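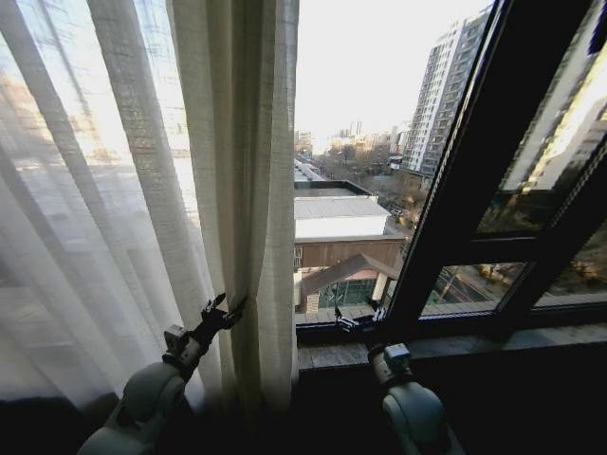

カーテンを束ねる動作は腕二本もいらないのでは、という書き込みが共有ノートの余白にあった。片腕を窓枠かどこかに固定したフックで代用して、もう片方で寄せれば済む、とのこと。一理あるが、今の作業台ではフックを付ける場所が毎回変わるので、当面は両腕のままで進める。

2月 工房ノート 午後2時から

麻のカーテンの把持。左腕でベージュの布の端をつまむところまで。右腕は窓台の手前の縁で待機させる位置にした。前回は右を高く置きすぎて、左の前腕と干渉しかけた。待機位置を下げてからは干渉の警告が出ていない。

制御はSurkness(うちの自作コントローラ基板、二代目)。ファームは昨夜書き込んだもの。左の指先の閉じ量は最大の82%で止めている。これ以上閉じると麻の織り目に爪の角が食い込み、離すときに糸を引く。下げすぎると今度は布が重みでずり落ちる。レースのほうは同じ値だとしわが残るので、別の設定を作る必要がある。未着手。

試行は全部で132回。うち失敗の大半は掴み損ねで、布の端が見つからないまま空を閉じている。時間帯で偏りがある。外が明るいと窓台から下がほとんど黒くつぶれて、布の下半分の輪郭が出ない。露出を上げると今度は外が飛ぶ。Kirnex(端検出のスクリプト)のしきい値をいじっても改善は小さかった。窓台より上だけを見るように範囲を切ったら、だいぶましになった。布の下側は見ないと割り切る。

開き窓について。内側に開いた状態だと、窓の框が右腕の可動範囲に斜めに入ってくる。衝突モデルには閉じた状態しか入れていなかったので、開いた角度の分を追加した。角度は手で測って入力しただけ。約6度の誤差は見ておくこと。ガラスに反射が出ると深度が抜けるのも確認済み。抜けた画素は「何もない」扱いになっていたので、「不明」に変更し、そこへは腕を入れないようにした。

手首モジュールのケーブル。左を高く上げる姿勢で張る。結束バンドを一つ外して余裕を持たせたが、今度は肘で遊ぶ。スパイラルチューブに替えるのがよさそう。部品箱のFomoと書いた引き出しに短いのが残っているはず。なければ注文する。

書き込みへの返事も兼ねて、片腕案の検討を少し。左だけで布を寄せると、放した瞬間に広がって元に戻る。押さえ役が要る。フックでもいいが、フックに掛ける動作そのものが今の把持精度だと厳しい。タッセルを磁石式にすれば片腕でも回せるかもしれない。磁石は次の部品発注に入れておく。

次にやること
・レース用の閉じ量を決める
・右腕の待機から把持までの経路を取り直す(今は遠回り)
・夕方の光で同じ試行を回し、失敗の内訳を比べる
・Selvanayagam(ログ置き場)の容量整理。古い深度データは消してよい

使い終わったら腕は両方とも畳んで、非常停止を押した状態で電源を落とすこと。窓を閉めるのは腕を畳んだあと。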